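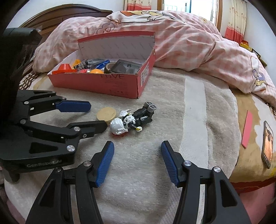

Build Your Own Gripper, Session 4: Fingers, Pads and First Pickups
Wirndale Shared Workshop
Posted in July by Imogen Farooqui

Last session we got everybody's linkages moving, and what a noise that made! Today is the part I look forward to every time we run this course: putting pads on the fingers and finding out what they can pick up. Bring your gripper, your small screwdrivers, and whatever you were told to fix last week.

1. Check the pivots first

Open and close each finger by hand before you attach anything to it. It should swing the whole way with the same light drag from start to finish. If it catches halfway, loosen the pivot screw a quarter turn and try again. If it flops sideways, tighten it a quarter turn. Most of you will go back and forth on this a few times, and that's fine (I still do it on every finger I build).

Too tight and you'll feel a grip that comes from friction in the joint. It fools you, because the finger stays where you put it even when nothing is pushing back.

2. Ribbed pads or smooth?

We have both in the Kasteck bins by the drill press. Ribbed pads bend a little between the ribs, so they wrap slightly around a curved part, and they're lovely on toys, bottle caps and balls. Smooth pads put more rubber against the object and do better on cards, boxes and anything with a flat side.

Cut pads to length with the mat under them. Glue only the back plate and keep the glue out of the ribs! Leave them clamped for 24 hours before you pull on them. Yes, a whole day. If you glue on Saturday, pick them up the next evening.

3. Setting the gap

Work out the widest thing you want to grab, then add a bit on both sides so you aren't bumping the object as you come in. With the Cistia linkage plates the two fingers move together, so check that they meet in the middle when closed. If one gets there early, the object will be shoved sideways every single time, and you'll think it's your aim.

Closed pads should touch along their full length. Hold them up to a window and look for light between them. A gap at the tips means the finger plates are splayed and you should loosen them, squeeze, and retighten.

4. Practice objects

Please don't start with the workshop's foam cubes only. They're so easy that any gripper looks brilliant. Raid a toy box at home, the messier the better. Good things to try:

- a jointed toy figure lying on its back (grab the torso first, then try an arm or a foot)
- a flat round lid or disc, which is wonderfully annoying
- a ball, for practice at coming in level
- a roll of tape, from the outside and then by the rim
- a single card or strip of paper on a soft surface

Soft surfaces deserve their own practice. On a bench, the fingertips stop when they touch down. On a bed or a thick blanket they sink in, and you close on a pinch of fabric along with the object. Come in a little higher than feels right, close slowly, lift a tiny bit, and look before you go on. I love this exercise! You learn more about your tip shape in ten minutes on a blanket than in an hour at the bench.

Two grippers are more fun than one, so pair up if you can. One holds the box still while the other reaches in, or you pass an object across from hand to hand. Passing is hard. The receiving fingers have to close fully before the giving fingers let go, and at first you'll both drop plenty.

5. For your notebook

Write down the pad type, the gap when open, and which objects slipped. The class record is 162 pickups in a row without a drop, done with ribbed pads and the plain linkage, and I'd be thrilled to see it beaten.

For next time: finish both pads, try at least one object that scares you, and bring it along. We'll be shaping fingertips with files and sandpaper, so wear something you don't mind getting dusty.

Last updated: July

Wirndale Shared Workshop | Contact the front desk | Course materials copyright Wirndale Shared Workshop | Back to top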